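Tumaini had both grippers up before the kettle boiled. "Again?" said Boonmee.

"Again! Ralora's got 317 goes at this in her already, and she's hungry for more."

Two hands, a marker, a square of blue – and somewhere down the line an arm that would move just as hers did. She loved that. 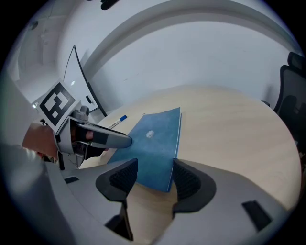
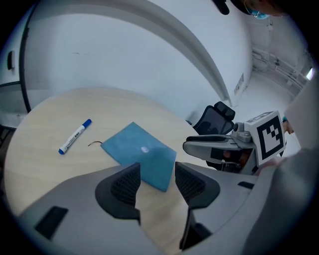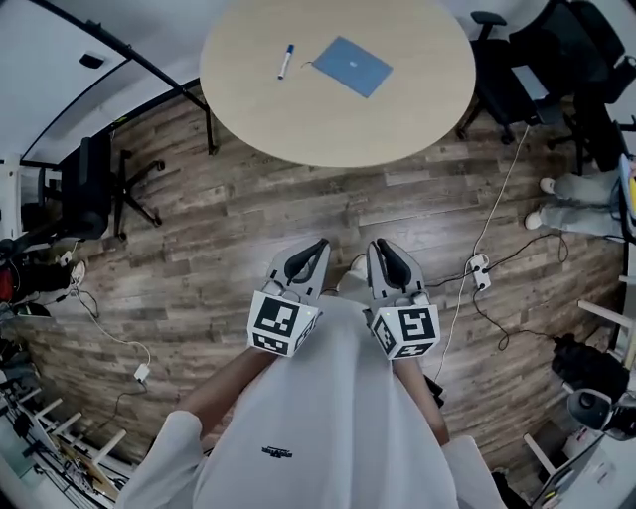 The marker and the blue square, from three viewpoints.

"Slower at the corner," Boonmee called. "She copies everything, even your hurry."

Tumaini laughed, breathed out and went in slower – and oh, it felt like teaching someone to dance.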